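Thu 30 June

I have spent most of this year trying out grippers, and I've come to think we compare them in the wrong way. The usual test is a block, a cup and a tennis ball on a bare bench. Every product passes, and the buyer learns very little.
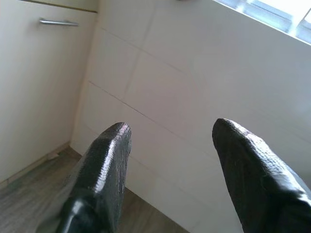
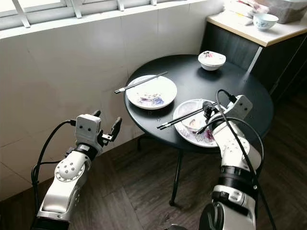
A gripper should be judged on the job people will complain about if it goes badly. For home arms that job is clearing up after a meal. Paltia and Lamrani both sell fingers that do well with blocks – I have 1,109 logged picks on one pair and 2,517 on the other, and on those numbers you couldn't choose between them. Put a plate in front of them with chopsticks laid across it and purple smears of food still on it, and you are asking a different question. A chopstick is thin and hard, and it lies close to something the fingertip mustn't hit. The fingers have to come down beside the plate at a low angle, which means the wrist matters as much as the pads. Most data sheets give the wrist one line.

Idrisa Mfaume, who looks after the Ponholm trials, disagrees with me. He says a messy table changes every time, so the scores can't be compared. He has a point. When we ran the Dirkov controller through 53 table clearings in January, no two started out the same, and the results were hard to read. But I'd still take 53 awkward runs over 3,000 clean ones.

My other complaint is about cameras. A wrist camera gives you the fingers and whatever lies between them, and a head camera gives you the table and both arms. Reviewers tend to score one view and ignore the other. I would ask for both, with the failed grasps left in, before paying for anything.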